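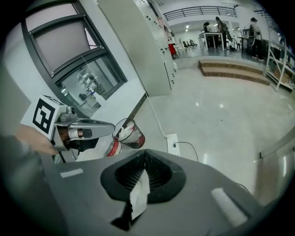
Photos: Þórarinsdóttir / Ostel. Tekberg Building, Meltby, ground floor. Gallery ref. 2356.

Floor level: the ground-floor room at Tekberg

The gallery covers the lower part of the ground-floor room: the concrete, the mains lead laid across it, the foot of the glass partition and the small items that stand on the floor during a tidying session. Walls, ceiling and lighting are in a separate set. The room measures 171 square metres and is used as one open space, with desks and storage kept to the edges.

1. Cups and lead

Clear plastic cup with a red printed band round the lower half, and a second clear container with a red label close by. The cup is filled with crumpled white material that stands above the rim. A thin white cable crosses the floor to a white power strip lying flat.

Cups count as small waste under the room sheet, whatever they have in them. They are picked up first, before any lead is moved, and go into the nearest lined bin. Loose tissue goes with them. Containers with liquid in them are emptied at the sink in the corridor and then binned; the bins in the room are for dry waste only.

The floor is polished concrete, light grey, sealed in February. It reflects the overhead lights strongly, which makes clear plastic hard to pick out at a distance. Walking the room in strips, with the windows behind, gives a better view than crossing it at random. The room sheet gives a strip width of one arm span and a start point at the corridor door.

Notes on the floor finish, for those who asked after the last set:

Sealer: water-based, two coats, applied by roller.
Joints: saw-cut, filled flush, not visible in most light.
Marks: stains and pale patches under the sealer are in the slab and will not clean off. Scuffs on top of the sealer will come off with a damp white pad. Green and black pads are not to be used.
Tape: low-tack only, lifted the same day.

2. Foot of the glass partition

Large panes in dark metal framing, with a raised white ledge along the base. A clear water jug with a red cap and red handle stands against the ledge with a dark bin beside it, reddish liner in place. A grey metal cabinet is near the glass. The panes carry whitish smudges and streaks.

The partition is 3036 mm from ledge to head, so the upper panes need the platform and are done on a separate visit. The lower panes are cleaned from the floor with two cloths, one damp and one dry. Spraying straight on to the glass is avoided at this level, as the run-off collects on the ledge and leaves a line when it dries. Spray the cloth, wipe from the top of the pane downwards, then dry the frame before moving along.

The ledge has become a place to put things down. The room sheet allows the bin and one water container per bay. Boxes, bags and tools go back to the cabinet or to the shelf in the corridor.

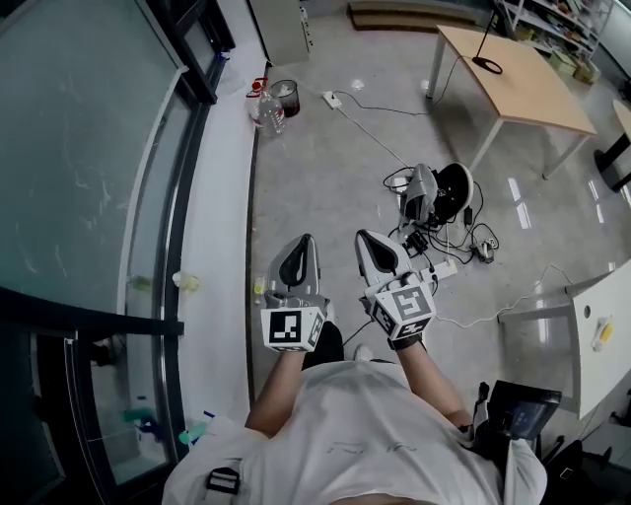
Cables that are not in use are the slowest part of the job. A tangle is best left where it lies until both ends of every lead have been found. Pulling on the middle tightens it, and with thin signal leads it can strain the joint at the plug without any outward sign of damage. The order that has worked in this room is:

Find the free ends and lay them outwards, away from the heap.
Unplug only what has been traced to a known item.
Loosen the heap from the outside, turning it over once or twice if needed.
Coil each lead separately, over and under, to the width of a forearm.
Tie with hook-and-loop tape. Wire ties and elastic bands are not used.
Put a label within a hand's width of the plug.

Equipment belonging with the leads stays next to them until the coiling is finished. Separating the two early was tried in February and produced a crate of unmatched leads, some of which are still unmatched. They are on the bottom shelf in the corridor, in the grey crate, and can be claimed by anyone who can show the item they fit.

A sheet or blanket under small parts saves time on polished concrete, where they slide. Dark blankets are preferred for light parts and the reverse. The blankets are kept folded on top of the cabinet - please fold them in thirds, not quarters, or the doors foul on the overhang.

3. Power strip

White multi-outlet strip, lying at a diagonal on the concrete. One of the middle outlets has a black plug in it, and the black cable loops away from the strip. The white cord at the upper end trails off across the floor in a long curve.

Floor strips in this room are temporary. There are 3 permanent floor boxes on the drawing, all at the corridor end, and anything at the glass end is served by a lead from the wall or column sockets. Until the fourth box is fitted the following applies. One strip per socket, with no strip plugged into another. The lead is run along the base of a wall or column for as much of its length as possible and crosses open floor once, at right angles to the walking route. Where it has to stay overnight it is put under a rubber cover. 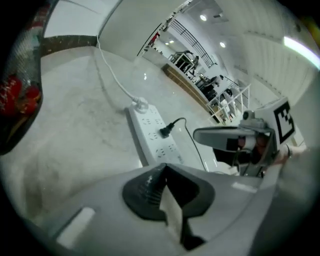 Before a strip is lifted, the supply end is switched off and unplugged, and only then are the plugs taken out of the strip itself. Plugs are held by the body. If one is tight, rock it gently along the line of the outlets; do not lever it with a tool. The strip is then wiped along the top with a dry cloth and checked for dust in the socket openings. A soft brush is kept for this in the cabinet, top drawer, left side.

The floor under the strip gets a wipe as well. Strips left in one place for some weeks leave a faint outline on the sealer, mostly dust, and it is easier to remove while fresh. Rubber feet can leave a grey mark that needs the white pad.

Leads are inspected as they are coiled, by running them through a dry cloth. Cuts, flat spots and stiff sections are all reasons to put a lead aside. Rejected leads have the plug marked with red tape and go in the tray by the corridor door. Ostel collects the tray on the first working day of the month and returns what can be re-terminated. White leads show marks early and are the ones most often replaced.

Storage lengths, for anyone putting leads away:

Short leads, up to two metres: drawer, flat, in pairs.
Medium leads, two to five metres: hooks inside the left cabinet door.
Long leads and strips: lower shelf, strips outlet side down.

The prints are at the Meltby office and can be looked at on request, quoting the gallery reference. Larger files are held by Ostel. Sets for the ceiling and the corridor are listed under the same building.

Page last changed 28/03/2026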